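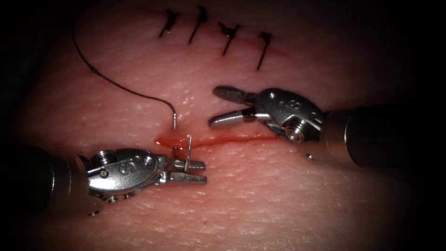 Geson suture pad and bleed kit, reviewed after a month with the training robot

I've been waiting for somebody to make a practice skin pad that doesn't feel like cutting an eraser, and the Geson pad is very nearly it. We've had it in the skills room at Endodik since the last course, and in that time it has been stitched by trainees, by me, and (most interestingly) by the two-armed training system running its own suturing routine. I like it a lot. It also helped us find a fault that stopped all our sessions for 13 days, so this is going to be a longer review than I'd planned.

First, the pad. The surface has a fine skin texture, pores and all, and it takes a needle beautifully. You get a proper bit of resistance going in and then that small give as the point passes through. Cheaper pads tear as soon as you pull a stitch tight. With this one Lụa Khúc put in a row of really mean, over-tightened knots, the sort that usually rip straight out, and every one of them held. The little reservoir of red fluid is a lovely touch too – it seeps along the cut as you work, and it makes people slow down and look at what they're doing.

Now the fault. Tài Hồ was running the automatic routine, which drives the needle with one arm, catches it with the other, pulls through and ties. It had done plenty of clean stitches. Then on one pass the receiving arm closed its jaws, the software reported a good grip, and the arm moved off with nothing in it. The needle stayed in the pad. The system carried on to the knot as if all was well, looping thread over a needle that was still half buried, and dragged the point sideways until Tài hit the stop. It left a nasty little gash.

On a pad, that's an annoyance. Anywhere else I wouldn't want to think about it, so we treated it as a safety matter and pulled the logs straight away. Ehsan Niazi went through 586 recorded grasps and found the same false "needle held" message on several of them, nearly all on passes where thread was already lying in the jaws. The grip check looks only at motor load. Suture thread, bunched up, gives enough load to pass! The arm can be holding thread and nothing else, and the routine will happily believe it has the needle.

Once you know that, you start watching for it all the time. A needle lying almost flat on the surface with the thread arcing up out of the other instrument's jaws is now the moment when I put my hand near the stop button.
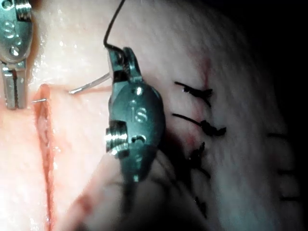

Phan, who supply the software, were quick about it. They sent a patch that adds a camera check before the pull, and a setting that halts the arm if the needle isn't where it should be. Khoa Nông and I ran 50 stitches with the thread deliberately left in the way. The halt came in each time it was needed, plus a couple of times when it wasn't. I can live with that. What I'd still like is a louder warning, as the current one is a small yellow box in a corner of the screen and it's easy to miss when you've got your eyes on the work. The red streaks and shiny wet-looking patches the kit leaves beside a cut are very handy for testing a check like this one, and the old dry pad we used before would have given the camera a far easier life.

Back to the kit itself, then, and some grumbles. The filling port is fiddly and the cap is tiny (I've dropped ours behind the bench twice). The fluid stains pale worktops if you leave it. And the pad curls at the corners unless it's clamped. Aatos Kauppinen made us a simple tray for it out of offcuts, and that cured the curling completely, but a tray really should come in the box. The Flullatlow pad lies flatter, I'll give it that, though its surface feels waxy and the stitches slide.

For hand practice I'd buy the Geson tomorrow. If you're using it under a robot, buy it and then do what we did: leave loose thread about, let it bleed, and see what your grip check says. We've ordered two more pads for June.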